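Estside Board Oil, Food Safe, Reference 2902

Estside Board Oil is a clear, unscented finish for chopping boards, bread boards, salad bowls and other wooden items used with food. It is supplied in a 70 ml trial bottle and in a 2 litre can for workshops and catering kitchens. The oil contains no nut products and may be applied to new or previously oiled wood.

Application
Wash the board in warm water with a little soap and leave it to stand on edge overnight. Apply the oil sparingly with a lint-free cloth, working along the grain. Allow 4 hours, then wipe away any surplus. New boards require a second coat. End grain takes up more oil and should be treated first.

Boards with existing varnish must be sanded back to bare wood. The oil is not suitable for painted surfaces.

Care in use
Oiled boards should not be placed in a dishwasher or left to soak.

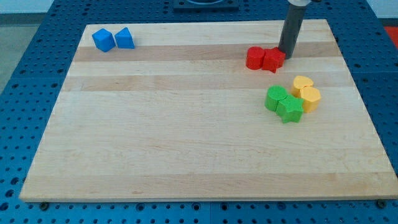
Re-oil when the surface looks dull or feels rough. Used cloths should be laid flat outdoors to dry before disposal.

Ordering
Trade accounts are handled by Damir Nikolaidis at the Cotcombe depot. Orders may be collected from the Trutcombe counter, which is closed on Sunday. Cans are sold singly; trial bottles are sold in boxes.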